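4.2 Open day at the Lurketti site

The second deployment was one afternoon in March, an open day at the Lurketti building. Different from the lab sessions in 4.1 in almost every way. Visitors walked in and out, nobody had signed up ahead, and the operator (Orozco) had to talk and drive at the same time. We report it seperately for that reason and do not pool the results with 4.1.

Setup. Two screens, side by side on a long table. The left screen showed the simulated kitchen from the robot's own viewpoint, live. The right one showed the planner state as plain text, large type, so people at the back could read it. Simulation ran on a single workstation under the table. The Zolus planner was the same build as in Section 3, no changes, except that the speech output was turned off after the first group. Too loud for the room, and people were waiting for the voice to finish before asking anything.

Task. Visitors picked the order of steps from a printed card. All the orders used the same two-handed routine: pick one object with each arm, lift both clear of the counter, hold, then put down where asked. The hold step was there for the talk. It gave Orozco a fixed point to stop at and take questions, and the text screen said HOLDING in capitals while she did. Figure 3 gives the operator's view in the hold step, a small brown cup in one gripper and a small dark cylindrical object in the other. Olvera had wanted more items on the counter. We kept it bare for the open day - visitors who had never seen a planner before needed to be able to say out loud what the robot was holding and what it should do next, and clutter got in the way of that when we tried it at Ghaffari in January.

Procedure. Groups came in as they arrived. Orozco gave a short introduction, the same text each time, then handed the card to whoever was nearest. After the run, open questions. Varela sat to the side and wrote down every question as close to word for word as he could manage. No audio recording, as agreed with the site. So the notes are the only record and they are patchy in the last hour, when the room was full and people talked over each other. Ververidis coded the notes afterward, Espinoza coded them again without seeing hers, and differences were settled by talking them through.

What was logged. The planner log holds 2955 state changes for the afternoon, introduction runs included. There were 11 full stops. Of these, two were planner faults, both the known timeout on the put-down step (see 3.4), fixed by a restart from the card. The rest were stops the operator called herself, mostly to answer a question that came in the middle of a motion.

Questions asked. Coding gave three broad groups. Largest by a good margin was about the arms as a pair: does one wait for the other, what happens if one drops its object, can they do different jobs. We had expected questions about speed and got very few. Second group was about the simulation itself, whether a real kitchen would go the same way. Orozco's standard answer was that we don't know yet and that the contact model for round objects is weak. Third group was cost and jobs, which we list here but do not analyze.

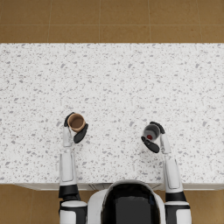
Figure 3. Operator's view, hold step, open day configuration.

The pairing questions matter for the interface. On the text screen both arms shared one status line, so when the planner was waiting on one arm only, the screen did not say which. Several visitors asked why the robot had "frozen" and the answer was always a wait on a single arm. Orozco began naming the arm out loud part way through the afternoon. Questions of this kind drop off in the notes after that, though the notes also get thinner then, so we would not lean on it. The Trollum version (Section 5) splits the status into one line per arm.

Limits. One operator, one site, one afternoon. Visitors chose to come and many already worked with machines of some kind. The introduction text mentions "two arms working together" in its first sentence, which may well have pushed people toward pairing questions - Varela raised this on the day and we had no second text ready. No measure of what visitors understood when they left. A short exit card was planned, but it was not printed in time, and is now part of the protocal for Section 5.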